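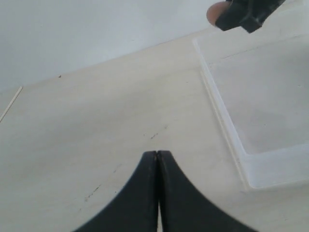 Voilà des semaines que plusieurs d'entre vous m'écrivent à propos des blancs, et je me doutais bien, après la lettre de mars et mes bavardages sur les bleus, qu'il faudrait y venir un jour. Le blanc paraît facile, on se dit qu'on prendra le premier pot venu, et puis on rentre chez soi, on ouvre le couvercle et le mur tire sur le rose, sur le vert, sur je ne sais quoi d'autre. Un blanc cassé comme celui du plateau de cette table, un peu chaud et très légèrement gris, change déjà de ton entre le milieu, plus lumineux, et les coins, plus ternes. Imaginez alors ce que cela donne sur toute une cuisine, avec une fenêtre d'un côté et un couloir sombre de l'autre !

Chez nous, rue d'Idangate, la cuisine donne au nord et nous avons mis un hiver entier à nous décider. J'avais rapporté de chez Vilora plus de 30 petits cartons de couleur (la dame du comptoir me regardait avec une certaine pitié) et je les promenais d'un mur à l'autre, le matin avec mon café, le soir sous la lampe, en demandant son avis à toute personne qui passait le seuil. Le facteur préférait les blancs francs. Ma sœur les trouvait tous pareils.

Nous avons fini par choisir le 641, un blanc à peine teinté d'ocre que le catalogue range, allez savoir pourquoi, parmi les gris. À huit heures du matin il est presque froid, en fin de journée il devient doux comme de la crème, et je l'aime des deux façons, même si j'ai mis un bon moment à m'y faire.
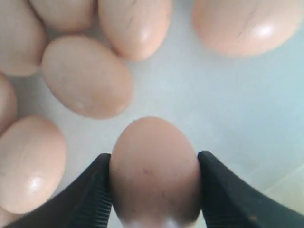

Solène Marchadier
Rédactrice de la lettre, rubrique « Couleurs de la maison »

On me demande aussi ce qu'il faut penser du fameux « coquille d'œuf ». Pour ma part, j'ai toujours trouvé ce nom bien trompeur, car les coquilles que je rapporte du marché vont du beige au brun rosé, et je ne connais pas de fabricant qui ait osé vendre ce ton-là sous ce nom. Dans les nuanciers, il s'agit presque toujours d'un ivoire pâle, très agréable dans une chambre, un peu jaune à mon goût au-dessus d'un évier.

Si vous hésitez encore, peignez un grand carton plutôt qu'un coin de mur, deux couches, bord à bord, et posez-le derrière ce qui ne bougera pas : le buffet, le carrelage, les rideaux. Laissez-le là quelques jours et déplacez-le quand l'envie vous prend. Pensez également au plafond, qu'on oublie si volontiers et qui, dans un blanc trop vif, donne aux murs un air fatigué. Chez nous, il a fallu le reprendre, et je garde de cette semaine-là un souvenir surtout cervical.

Pour les boiseries, j'ai gardé la même teinte en satiné, et les restes du pot ont servi à rafraîchir deux chaises et le dessus d'une étagère. Le mois prochain, nous parlerons des verts, et en particulier de celui de ma porte d'entrée, qui divise toujours la famille. Écrivez-moi d'ici là, je réponds le mercredi, parfois un peu longuement.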